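Oiling a bamboo chopping board

Wash the board in warm water with a little washing-up liquid, rinse it and stand it on its edge overnight. Pour on a spoonful of food-safe mineral oil and rub it in along the stripes with a soft cloth. Run a corner of the cloth round the juice groove too. 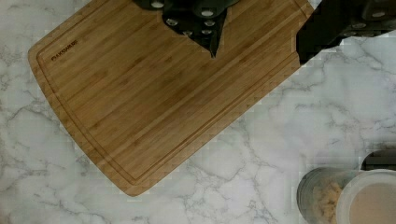

Nyokabi Mosoti wipes hers again after 10 minutes, as oil tends to sit in the groove.

Turn it over and do the back and the rim. Leave for 12 hours, then buff off what's left. A bamboo drawer can be oiled the same way. Take everything out first, pull it fully open and keep the oil off the metal runner.

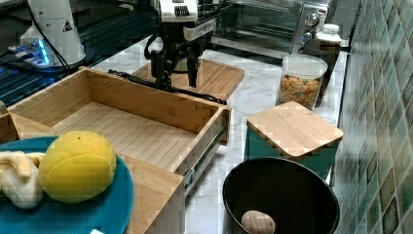

Does the drawer need doing as often as the board? I do mine once a year, in July, and it's fine.

Once a year is plenty for drawers. Oil the board monthly.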